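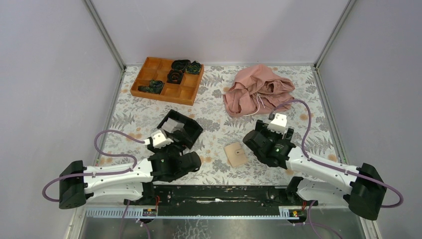

Do you need to wash a bedsheet before you use it as quilt backing? Wash it first, warm, and if it's brand new run it through twice and dry it the way you plan to dry the finished quilt.

Okay, now the long version, which is what you get when you ask me about sheets! Quoting the original so people on digest can follow along:

> Wed 3 October
>
> Hi all, first-time poster, long-time lurker. I have a quilt top
> that's been folded in a closet for 11 years (I know, I know) and
> I finally want to finish it. The wide backing at Berhe is lovely
> but I can't make myself pay that much for the side that faces
> the mattress. Is a flat sheet really so terrible? My guild in
> Balow acts like I suggested backing it with a shower curtain.
>
> Also, if I do use a sheet, how do I stop it from puckering? The
> last time I tried to baste anything that big I did it on the
> living room carpet and pinned the quilt to the carpet.

First, we have all pinned the quilt to the carpet. Mine was a baby quilt, so I don't even have size as an excuse.

I've backed 4 quilts with sheets and I'm happy with 3 of them. The one I'm not happy with was a very smooth, very tightly woven sheet I got on sale in Flinden. It felt like a hotel and I was so pleased with myself. Then I started quilting and every single stitch popped. The weave was so tight the needle had to punch its way through, and if I ripped out a seam the holes just stayed there looking at me. So that's where the guild ladies have a point. It's the fancy sheets that give you grief. A plain cheap percale, or an old one that's been slept on for years and gone soft, is a whole different animal. Hold it up to a window. If you can see a bit of light through it, I'd sew on it.

Go for 100 percent cotton if you can find it. The blends pill where they rub, and they don't shrink along with your top, so after the first wash you get a kind of ripple around the border. Some people like that. I don't, but I've also seen it win a ribbon, so what do I know.

About cutting: take the hems off. All of them, including that wide folded one at the top (people always want to save it because it's pretty, and then there's a lump right where the binding goes). I snip and tear instead of cutting with scissors, because a sheet almost never got hemmed on the straight grain and tearing will show you where the grain is. It makes a horrible noise and a lot of fluff. Do it outside.

Prints are your friend, by the way. I used a solid cream once and you could see every wobble of my free motion work from across the room. A busy floral or leafy thing hides nearly everything, including the place where my bobbin tension went off and I didn't notice for a good two feet.

Puckering! Get off the carpet. I push two folding tables together at the library, or if it's a small one I use the kitchen table. Backing goes down wrong side up, and you tape or clamp the edges so it's flat but not stretched. This is the part I got wrong for years. I used to pull it tight as a drum, and of course when I took the tape off it all sprang back and there were my puckers, baked right in. Flat and smooth is plenty. Then batting, then top, and pat it out from the middle with your hands. I pin about a fist apart and start in the center.

If you're spray basting, do two light coats and open a window.

Needles: go up a size from what you'd normally use and put in a fresh one. My old Womeo is a fussy eater and will skip on a sheet with anything that's done more than one project. I also slow way down for the first few rows. Test on the strip you tore off, that's what it's good for.

One last thing, for anyone planning to send a quilt out to a longarmer, ask before you buy the sheet. Mine will take them, but only prewashed and only if I leave her 4 extra inches on every side. The woman I used before wouldn't touch them at all, and I found that out in her driveway.

Please finish the top and show us in November, when the list does the closet-quilt roundup. I still have one from before my kids were in school, so you're in good company here.

Happy sewing, and do check the underside before you lift it off the table!

Recent threads on this list
Re: Thread that sheds all over the bobbin case
Getting pencil marks out of white cotton
Berhe closing their remnant room?
Re: Re: Scrappy binding, how short is too short
Carpool from Flinden to the Balow show
Batting for hot sleepers
Message 2540: list rules, please read before posting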